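Slide 9 — the snack table. Slow down here, folks enjoy this one. Say hello to anyone from the Ollusside shop. My point is that a small counter needs height. Bottles go on the two-tier rack, candy bars on the clear steps, and anything bready gets a round woven basket, which feels so much friendlier than a tray. 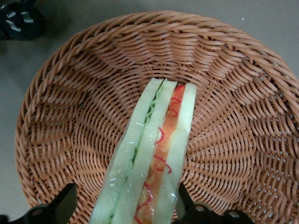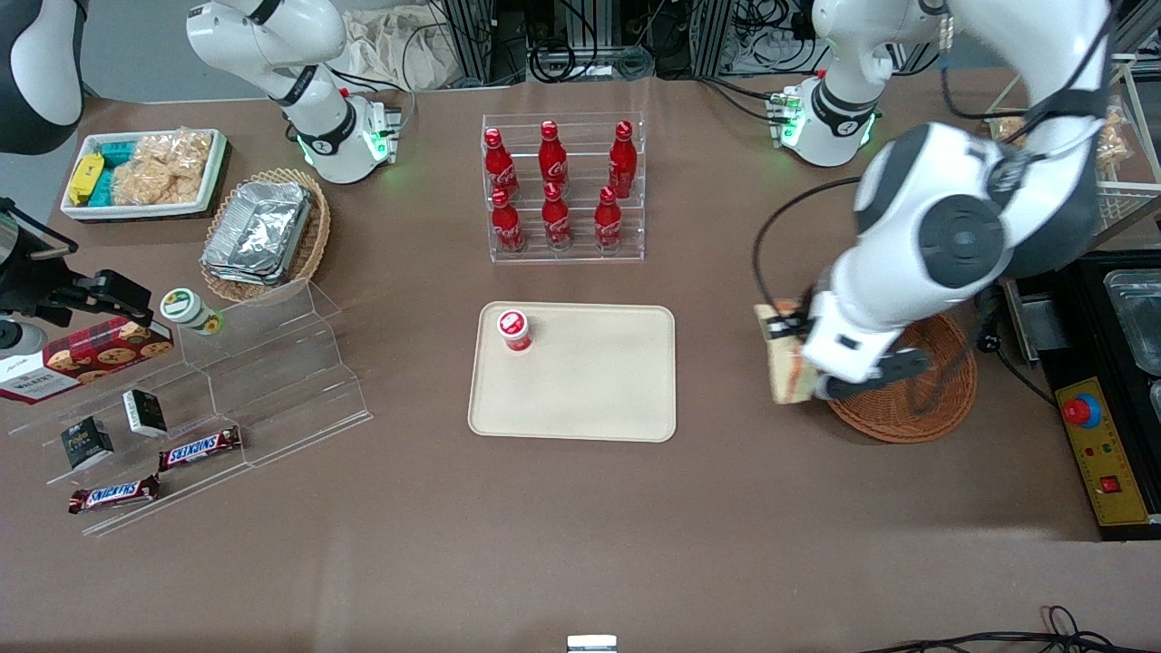
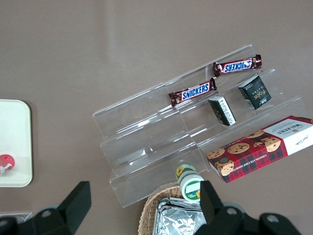 Then ask the room what they reach for first at break time, and let them chat a bit — almost 10 minutes is fine before the Drullmont slides.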